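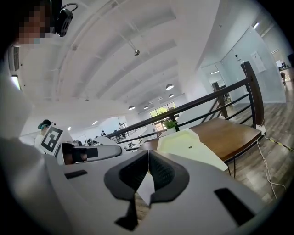
We closed!! We have a house in Flandell! Two bedrooms, one bath, a corner lot and a sewer line I now know more about than I know about some of my cousins. A bunch of you asked how the search went, so here's the long version. Get a snack.

---

Background for anyone new: we'd been renting on the Zestport side for years and only started looking seriously in September of last year. We saw 41 houses. I kept a spreadsheet. The spreadsheet has a column called "smell" and I stand by it.

---

Our agent was Jin-sol Chae and she was wonderful. First thing she did was ask us to write down what we do on a normal Tuesday-type day, nothing special, just where we drop our keys, where we eat, who showers first. Then she crossed out half our wish list. Formal dining room, gone. We eat on the couch, she was right.

---

What stayed on the list: a door to the outside from the kitchen, a bathtub, a bedroom that doesn't face the main road, room for the workbench. Price ceiling we really meant.

---

I want to talk about listing language for a minute because I got so into it. "Cozy" you all know. But "flexible floor plan" meant three different times that you walk through a bedroom to get to another bedroom. And "mature landscaping" was once a single enormous juniper holding the front steps hostage.

---

My favorite was "storage galore," which was a crawl space. You could store things in there if the things were flat and you never wanted them again.

---

Also please read the listing for what's missing! If there are 20-something photos and none of the basement, go look at the basement first. Jin-sol started doing this at every showing, straight in the door and down the stairs, before we could fall in love with a window seat.

---

(We fell in love with a window seat anyway. House on Alder with the green trim. We bid, we lost, I sulked for a week and ate a lot of toast.)

---

OK so, the house we bought. Everyone on the street calls it the Bortolotti house because the Bortolotti family built it and lived in it for a very long time. It had sat on the market over the summer and the price had dropped twice. The listing photos were terrible. Dark, crooked, one of them was mostly a hallway light switch.

---

In person it was so bright! East windows in the kitchen, west windows in the front room, and a weird little landing halfway up the stairs that's big enough for a chair. I sat down on the landing floor and my husband said oh no.

---

Why hadn't it sold? Two reasons that we could find. The bathroom is on the ground floor and both bedrooms are up, so you go down the stairs at night. And the driveway is shared with the house next door.

---

The stairs thing we tried out. We asked for a second showing and walked from bedroom to bathroom and back a bunch of times with our eyes half shut, like idiots, while Jin-sol stood in the front room being very professional about it. It's fine. We're getting a night light.

---

The driveway took more work and I think this is the useful part of the thread, so here goes.

---

A shared driveway is usually covered by an easement, and the easement is a document you can go read. Ask for it early. Ours runs 200 feet from the street to the two garages and says both owners can pass, neither one can park in it, and the cost of repairs gets split evenly.

---

What ours did NOT say was who decides when a repair is needed. Jin-sol caught that. So before we took the contingency off, we asked if we could meet the neighbors, and the seller's agent set it up, and we all stood in the driveway looking at a crack.

---

They're great?? They had already gotten a quote for the crack. They had a folder. I have never felt so at home so quickly as I did when that folder came out.

---

We ended up signing a one-page add-on with them that spells out how we agree on repairs and what happens with snow. A real estate attorney wrote it up and it got recorded with the deed, so it stays with the house after both of us are gone. If you're looking at a shared driveway, ask an attorney in your own area what it would take. Rules are different all over the place and I am a person with a spreadsheet, no kind of lawyer.

---

Inspection! I had been dreading it and it was my favorite day of the entire process. Our inspector was Noel Espiritu and he let us follow him the whole time. Crawled where he crawled. I wore the wrong pants.

---

Noel explains things in terms of "now, soon, someday." Now: a loose handrail on the basement stairs and an outlet by the kitchen sink with no GFCI protection. Soon: gutters on the north side, and the water heater, which is old enough to have opinions. Someday: the roof, the windows, the back steps.

---

I've started using now/soon/someday for everything. Laundry is soon. The dentist is, unfortunately, now.

---

He also told us to get the sewer line scoped, which is a separate thing from the regular inspection and you have to ask for it. Older house, big maple out front, clay pipe. We nearly skipped it to save the money. Do not skip it!

---

There were roots in it. A good amount of roots, 60 feet out, right where the line passes the maple. The scope company gave us a video and I have watched it more times than some movies I like.

---

So we went back to the seller. I expected a fight and I'm no good at fights. Jin-sol wrote a short, polite note with the video link and two quotes attached and asked for a credit at closing. They said yes to most of it the next day. She says keep the ask to the one big thing and let the handrail go, and the handrail took me one evening and four screws.

---

A small warning about quotes: get more than one. Our two were very far apart. The expensive one wanted to dig up the whole front yard. The other one could line the pipe from the inside, which I hadn't known was possible, and the maple gets to stay! I love that maple. It drops leaves directly into the north gutters, see "soon."

---

Money stuff. We went through Jurnance for the loan after talking to a couple of other lenders. I'm not going to tell you who to use, everybody's numbers are different, but I will say ask each one for the same loan estimate on the same day and lay them side by side on the table. The fees are where they differ, and you won't see it if one of them is from last week.

---

And make a folder before you start. Pay stubs, tax returns, bank statements, all the pages, even the page that says "this page intentionally left blank." They will ask for the blank page. I sent a statement without it and got a very nice email asking for the blank page.

---

Don't buy a couch before you close. We wanted a couch so badly. Our loan officer said please don't open a store card, please don't finance anything, just sit on the old couch a bit longer. We're on the old couch right now in the new front room and it looks surprisingly good in here.

---

Closing day was 2019-11-19 and it was a lot of signing. My signature fell apart somewhere in the middle and by the end it was a line with a bump in it. Then they slid the keys across the table and there was a third key on the ring that doesn't fit any door we've found so far.

---

If anybody has ideas on the key: small, brass, round head, no numbers on it. I've tried both garage doors, the basement, the mailbox and the side gate.

---

One of the Bortolotti daughters came by while we were carrying boxes in. She'd heard it sold and wanted to say hello. She told us the landing on the stairs was where her mother kept the telephone, and that there used to be a grape arbor along the back fence. You can still find the post holes if you poke around — I poked around, they're there.

---

So now I want to grow grapes. I know nothing about grapes. If you grow them somewhere with real winters please tell me everything, I will read all of it.

---

Few more things people asked in replies, all in one go:

Did we waive inspection? No, and Jin-sol wouldn't have been happy if we'd tried.

Did we write a letter to the seller? No. She advised against it. Lots of agents do now, for fair housing reasons, and it made sense to me once she explained.

Would we do it again? Ask me after the water heater.

---

Somebody else asked how we stayed cheerful through that many showings. We didn't, always! After the green-trim house I wanted to stop. What helped was a rule that we'd get dumplings after every showing day, good or bad, and we couldn't talk about houses until the first plate was gone.

---

Also going to neighborhoods at odd times. We parked on this street early in the morning, again at dinnertime and once pretty late. Learned that the school bus stops on the corner, that the guy across the way practices trombone (well!), and that the streetlight by the garage is out. I've reported the streetlight.

---

Current state of things: bed is up, one pan is unpacked, the pipe lining is booked, and we have a chair on the landing. The sun comes in on it in the late afternoon and I've already fallen asleep there once with my shoes on.

---

Going to make a separate thread for the gutters, since four of you have strong feelings about gutter guards and I'd like to hear them. Bring pictures if you've got them!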